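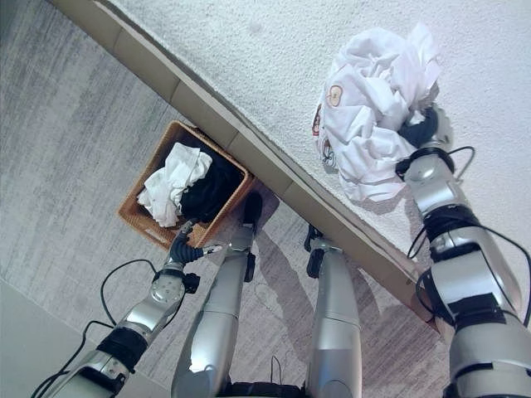 Call for Participants: Kirar Laundry Project, Spring Term

The Kirar student team at Brevell College is looking for new members for the spring term. We are working with a humanoid robot on one household task: picking up clothes around a bed and putting them in a basket. The task will be our entry in the Schnyder Student Challenge in April, in the category Home Assistance.

We have places for robot operators, for people who label data, for one person on mechanical work and for one person who will write our documentation. Students of all departments can apply. You do not need to study engineering, and two of our present operators are from the nursing school.

What the project does

An operator moves the robot's arms and hands from a control station in the next room, and the robot records what its cameras see together with the position of every joint. One recording from start to finish is called an episode. From many episodes we train a model, and then we test if the robot can do the same task alone.

Our plan for the Challenge is 4000 good episodes. We have now 900. By good we mean that the recording is complete, the clothes end where they should end, and the operator did not do strange movements in the middle. Episodes where a shirt falls down and is picked up again are welcome, and we keep them in a separate folder.

The clothes are small and mostly thin, which is difficult for the robot. A thick towel keeps some shape when you grasp it. A thin white shirt on a white bed cover is hard to see in the camera and it changes its shape each time you touch it. We do not want to make the task easier with bright colors, so please do not propose this in the interview (many applicants do).

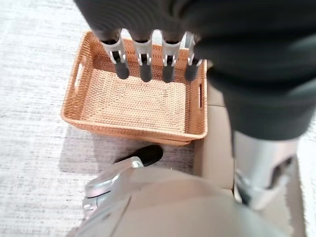
The hands are the part where we need most of the practice. A new operator usually closes the fingers too early and too high, and then there is only air between them. After several sessions most people learn to come down slowly, wait a moment and close the fingers when the fabric is already folded between them. It is also necessary to keep the other hand out of the way of the basket, and this sounds easier than it is when you control two arms at the same time.

The positions

1. Robot operators

You will work at the control station in shifts of two hours. In each shift there are two persons: one operates and one stands near the robot with the stop button, and after one hour you change. You will record episodes by following a written list, which tells you the starting place of each garment and of the basket. Please follow the list also when you think that another order would be nicer.

We expect that you can do one shift in a week and that you come on time, at 5:30 p.m. on the evening shifts. Training is 42 episodes together with an experienced operator. These do not count for the data set, so you can make mistakes in peace.

Experience with video games is useful but not required. If you get dizzy from a headset, please tell us early. We have also a way to operate with a normal screen.

2. Data labelers

You will watch episodes on a computer and mark the moments when a hand touches a garment, when it lifts and when it lets go. You will also mark the mistakes. This work can be done at home at any hour. We ask for three hours in a week, and we check the first files of everybody together with you, so that all labelers use the words in the same way. The difference between "grasped" and "pinched" was discussed in our group for a whole evening and is now written down on one page. 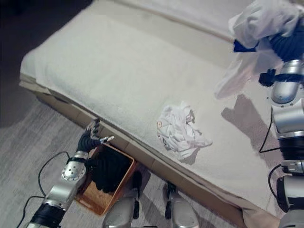

For each episode we keep the head camera and the wrist cameras, and the labeler must look at all of them. The head camera gives a good overview, but the arms and their shadows can hide what happens under the hand. The wrist view is close and sometimes confusing, and you need a little patience until you recognize which side is up.

3. Mechanical assistant (one place)

You will take care of the arms, the fingers and the cables. Before each recording day you check that the screws are tight, that the cables can move freely and that no finger is slower than the others. You will also help to design better fingertips. The surface must hold thin fabric and must not pull threads out of it. Our budget for parts until April is $2000, and you will decide together with the team lead how we use it.

For this position we ask for some experience with hand tools and with a CAD program. A course project is enough.

4. Documentation writer (one place)

The Challenge asks from each team a report and a short manual, so that another school could repeat the work. You will collect notes from all of us, ask many questions and write clear text. If English is not your first language, it is not a problem. It is not mine either.

What we offer

Members receive two course credits for the term if they complete their hours. Operators can choose hourly pay from the student work fund in place of the credits, but not both. Everybody is named in the report. The travel to the Challenge in Brardale is paid for six members, and we choose them in March according to the hours worked and the needs of the demonstration.
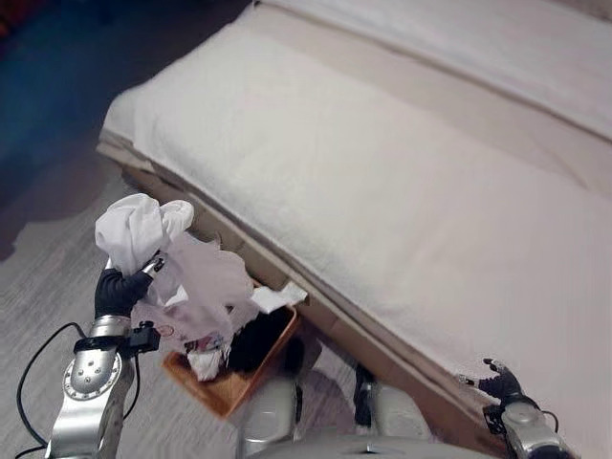
Left hand with a white cloth over the tray, right hand by the side of the bed.

Safety rules

Please read this part before you apply. Nobody may enter the marked area when the motors are on, also not to pick up a sock. Long hair is tied, and scarves and loose sleeves stay outside. The person with the stop button does not use a phone. We have sent members home for this and will do it again — it was not pleasant for anybody, but the rule is the same for all.

Shoes must be clean, as we share the carpet with the clothes.

How to apply

Send one page to Cường Kim, team lead, through the student projects office. Write your department, your year, the position you want and the hours when you are free. If you apply as an operator, tell us in a few sentences about something you learned to do with your hands and how long it needed. It can be sewing, drums, cooking, anything. For the mechanical position please add a drawing or a photo of something you built.

We will invite applicants to a short meeting in the lab, where you can try the control station for ten minutes. The result of the try does not decide alone. Open lab is on Sunday from 2 p.m., and you can come to ask questions also if you did not apply yet. Please ring at the side door, the main entrance is closed on weekends.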